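Section 4: Setting up the table top and tray

I've put this table together more times than I'd like to admit (the Budiven frame is fiddly, I know!), so I'm going to walk you through the top and tray the way I do it at my own bench. By now your frame should be standing and all the bolts from Section 3 should be snug.

1. Wipe both padded panels with a barely damp cloth and let them dry. I skipped this once and ended up with grit pressed into the padding for months.

2. Lay the first panel down, pad side up, and slide it over until it sits flush with the edge of the frame. Don't fasten it yet!

3. Set the second panel next to it and push the two together with your palms. You want one straight seam running down the middle, with no step when you drag a fingertip across it.

4. Once the seam feels good, fasten the panels from underneath with the Mukex clips. Start near the seam and work outward, going back and forth between the two sides.

Note: New panels can be a bit springy. Mine took 36 hours to settle, and then I had to push them together one more time.

5. Put the tray down across the seam, right in the center. I line it up by eye first and then measure out to each side, which sounds fussy but only takes a second.

6. Press lightly on each corner of the tray. If it rocks, lift it off and check the seam again (it's nearly always the seam).

7. Leave the tray empty for now and put your small bottles off to the side. I like to lay mine down, caps tight, so I'm not knocking them over every time I reach across.

Caution: Don't set anything hot on the padding, and don't use the tray as a handhold when you're moving the table. It isn't attached to anything and it will come right off.

Caution: Keep the walkway behind the table clear. I leave 90 cm and I've never wished for less.

If your kit came with the older Drerkia clips, they fit too, they're just stiffer. Warm them in your hands first and they'll go on a lot easier.

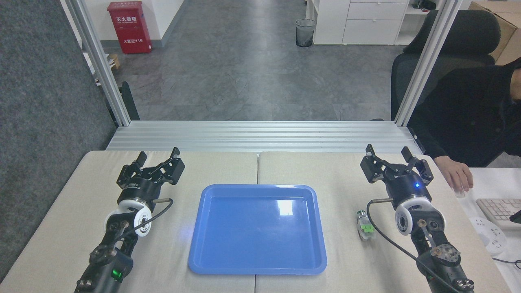 Fig. 4: Blue tray centered over the panel seam, small bottle lying to one side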